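From: Tamunoemi Mohammed
To: Furmont parish social concerns list
Date: April 12, 2025
Subject: Re: [furmont-social] Who speaks at the graduation Mass?

> I went back and read the letter the Clirach alumni sent around, and I have
> to say I'm with them. If a Catholic college invites a state senator to speak
> at the graduation Mass, of all places, people will take it as the college
> saying it's fine with everything the man has voted for. I don't care which
> party he is. I'd feel the same about the other one. My nephew graduates this
> year and his grandmother is already saying she won't go. What are we
> supposed to tell her?

Hi all,

I've been chewing on this one since Thursday night and I keep changing my mind, so take what follows as one parishioner thinking out loud (at length, sorry, you know me by now).

First off, I think we've been mixing up two things. The senator is down to speak at the commencement ceremony in the gym, at 2 in the afternoon. The graduation Mass is that same morning in the chapel, and the homily will be given by a priest like at any other Mass. I called the college office to be sure, and the woman who answered was very patient with me. The alumni letter runs the two together in its second paragraph, and I think a lot of the heat comes from that paragraph. I was plenty hot myself until I made the call!

Now, does that settle it? Not for me. A commencement speaker still gets a stage and a nice introduction, and in this case an honorary degree too, and it's the degree that bothers me. Letting somebody talk is one thing. Hanging a hood on him is the school saying "look at this person, be like him," and I have a hard time with that when he's voted the way he has on the clinic bills and then, last October, on the execution dates. I notice the letter only brings up the first of those. I'd like it a lot better if it brought up both.

On the other side, there's the business with the Ukera shelter. He did get that money through when it was stuck, and there are women with babies sleeping indoors tonight on account of it. I was in those meetings. He stayed until the end and he didn't bring a photographer. So I can't sign something that calls him an enemy of the Church, and that's the phrase they use, right there above the signatures.

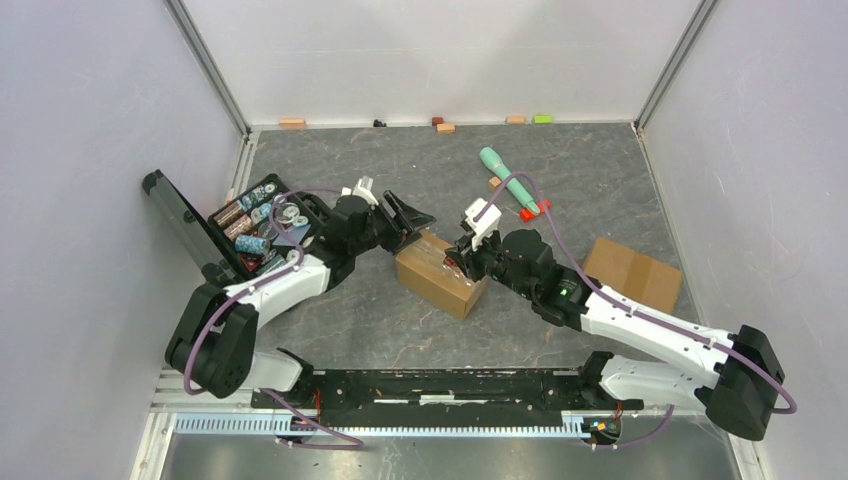
So can a person object to the degree without signing the letter? By writing to the college president directly, which is what I did last night, and it took me one page.

I said I was fine with the invitation and asked them to skip the honorary degree this year. I said I was a parent of a graduate (Class of 2013, but still) and that I'd keep giving what I give, because I don't like the part of the letter where everybody promises to close their checkbooks. The people who get hurt by that are the scholarship kids. Anyone who wants to borrow my wording can have it, just email me off the list so we don't clog this up.

As for the grandmother, I'd tell her to go. Go to the Mass, certainly. She can receive Communion with her grandson and have a good breakfast, and if she'd like to sit out the speech in the afternoon there's a bench outside the gym with shade. Kids remember who showed up. My own father stayed home from something once over a speaker, and I couldn't tell you today who the speaker was, but I can tell you Dad wasn't there.

One more thing and then I'll quit. A couple of the messages this week got pretty personal about Father Ogundipe because he hasn't said anything from the pulpit. He isn't on the college board and he didn't invite anybody. He's had 29 funerals since New Year's and he looks worn out. If you want to know what he thinks, catch him after the 8 o'clock, and maybe ask how he's doing first.

If enough people want to sit down and talk about this face to face, I can get us the small hall the Tuesday after Easter. It holds 40 if we bring up the folding chairs. Write back by Wednesday if you'd come, and say if you can bring coffee, because the big urn is still leaking.

Peace,
Tamunoemi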